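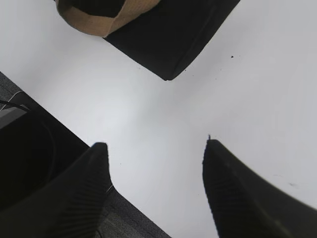
バッグ検品用の双腕ロボット、持ち手を離さないまま動作を継続 Zunicoが2台を停止

ホーム ニュース 現場 安全 部品・ソフト 連載

サイト内を検索 キーワードを入力 検索

バッグ類の検品と袋詰めを請け負うZunicoは、検品工程で使っている双腕ロボットに動作不良があったとして、同型の2台を停止した。片方のグリッパーが布製品のひもをつかんだまま開かず、もう一方のアームが次の動作に移ったという。けが人はいない。商品と設備への損傷については確認を続けている。

同社によると、不良が起きたのはトートバッグの口を広げて内側を確かめる作業の途中だった。制御画面には「解放済み」と表示されていたが、グリッパーの指は閉じた状態で、持ち手が引っ張られ続けた。近くにいた作業者が異常に気づいて非常停止ボタンを押し、ロボットは止まった。不良の発生からボタンが押されるまでは20秒だった。

この間、力の上限を超えたときに自動で止まるはずの保護停止は働いていない。Zunicoは、引っ張る力が設定値に届いていなかったのか、検出そのものができていなかったのかを調べている。

布製品の作業で使用

停止したのはFotia製の双腕ロボットで、Zunicoは6月から検品工程に入れていた。左右のアームの先に2本指のグリッパーが付き、手首にもカメラがある。作業台は天板が白く、その上にバッグを1点ずつ置いて扱う。

扱うのは主に布のトートバッグで、形が崩れやすく、持ち手の垂れ方も1点ごとに違う。片方のグリッパーで持ち手や口の縁を押さえ、もう片方を口に差し入れて広げるのが基本の動きになる。確認が終わると両方の指を開き、アームを台から離して次の商品を待つ。

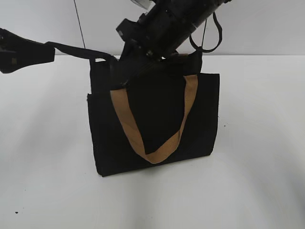 トートバッグの取り扱い作業。左のグリッパーが黒いひもをつかみ、もう一方のアームがバッグの口に届いている

作業の順番を決めているのはBitarの制御ソフトで、片方の指が開いたことを確認してから、もう片方のアームを動かす設計になっている。今回はこの確認が誤って通ったとみられる。

Zunicoが停止後に動作記録を調べたところ、指を開く命令を出したあと、指の位置の値が更新されないまま「解放済み」に切り替わった記録が76件あった。大半は実際に指が開いており、作業にも影響はなかった。同じ記録が残っていても現場では異常に見えないため、これまで報告に上がっていなかったという。

記録は停止した機体の両方に残っていた。特定の1台の故障とは考えにくいとして、同社は通信の途切れ方とソフト側の判定条件の両方を対象に調査を進めている。Bitarは、位置の値が一定時間届かない場合に前回の値を使う処理があることを認め、この処理が今回の動作につながったかどうかを検証するとしている。

黒い布と手首カメラ

調査では、カメラによる確認が補助として役に立たなかった点も取り上げられている。制御ソフトには、手首のカメラの画像から、指の間に布が残っていないかを判定する機能がある。今回のバッグは本体が黒く、グリッパーの指も黒い。布が折り重なった部分では境目が画像に出にくく、判定の結果は「不明」だった。

Zunicoの設定では、「不明」の場合は指の位置の値を優先することになっていた。位置の値が古いままだったため、画像側の結果は停止につながらなかった。同社はこの設定を導入時から変えていない。

Fotiaは取扱説明書で、ひもやベルトなど長さのあるものを扱う場合には、引っ張りの監視を別に設けるよう求めている。Zunicoの工程では監視の機能自体は有効になっていたが、上限の値は箱を運ぶ作業で使っていたものを引き継いでいた。布のバッグのように軽い品では、持ち手が強く張っても上限に達しない可能性がある。 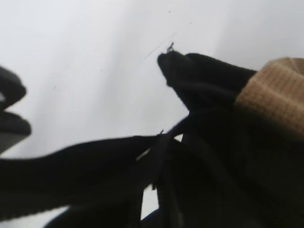
作業者の立ち入りと非常停止

非常停止ボタンを押した作業者は、当時、ロボットの可動範囲の外で検品後の商品をたたんでいた。Zunicoの手順では、運転中に可動範囲へ手を入れることを禁じている。バッグが引っ張られているのを見ても手は出さず、ボタンを押したのは手順どおりの対応だった。

一方で、停止後の扱いには手順の抜けが見つかった。止まったグリッパーは持ち手をつかんだ状態を保っており、バッグを外すには指を開く必要がある。手順書には電源を切ってから外すとだけ書かれ、切る前にアームの位置を支えることや、ひもの張りをゆるめる順番の記載がなかった。張った状態で指が開けば、ひもやアームが急に動くおそれがある。

今回は保守担当者が到着するまで商品に触れず、アームを支えたうえで張りをゆるめて外した。同社は手順書のこの部分を書き改め、図を付けて作業台のそばに掲示する。

非常停止ボタンの位置も見直す。現在は作業台の片側だけにあり、反対側で作業している場合は台を回り込まないと届かない。両側への設置が済むまで、ロボットの運転中は必ずボタンのある側に人を置くとしている。

出荷への影響

停止した2台が受け持っていた分は、人手による検品に切り替えた。Zunicoは、年内に予定している出荷に遅れは出ないとしている。取引先のうち、バッグブランドのBrovowには個別に経過を伝え、動作不良の際に台上にあった商品は出荷の対象から外した。同じ日に検品を終えた商品についても、持ち手の縫い目を改めて確認している。

Brovowは、検品の方法について変更を求める予定はないとしたうえで、調査結果の書面での提出をZunicoに依頼した。再確認の対象になった商品のうち、店頭に並んだものはないという。
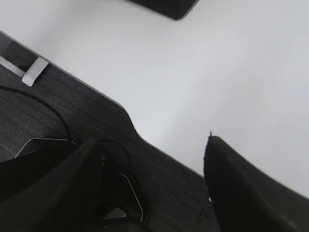 最終更新:2024年12月24日(火)

運転の再開時期は決まっていない。Zunicoは再開の条件として、指の位置の値が更新されない場合にはその場で両方のアームを止めること、画像の判定が「不明」のときに次の動作へ進ませないこと、布製品用に引っ張りの上限を決め直すことを挙げた。

このうち画像の判定に関する変更は、設定の書き換えだけで対応できる。ただし黒い商品では「不明」が続いて作業が進まなくなることが予想され、照明の当て方やカメラを構える高さも合わせて試す。上限の見直しには、素材と持ち手の長さを変えた試験が要る。

位置の値の扱いについては、Bitarが修正版のソフトを用意する。Zunicoは修正版を受け取ったあと、商品を載せない状態での運転、見本のバッグを使った運転の順に確かめ、問題がなければ1台ずつ工程に戻す。もう1台は比較のため、先に戻した機体の記録がそろうまで止めておく。

Fotiaは、同じ構成で布製品を扱っている利用者に対し、動作記録に「解放済み」の誤った切り替えがないかを確認するよう案内を出した。該当する記録が見つかった場合は、運転を止めて販売窓口に連絡するよう求めている。ほかの利用者から同様の不良の報告は届いていないとしている。

記事の訂正:当初の記事で、保護停止が作動したと記載していましたが、実際に作動したのは作業者の操作による非常停止でした。本文を改めました。

関連記事

・グリッパーの指先パッド、交換時期の見分け方
・保護停止と非常停止の違いを手順書にどう書くか
・布製品の検品自動化、持ち手の扱いに残る課題
・手首カメラの露出設定と黒い対象物
・Fotia、双腕ロボットの保守講習の日程を変更
・可動範囲の床表示、貼り替え作業の注意点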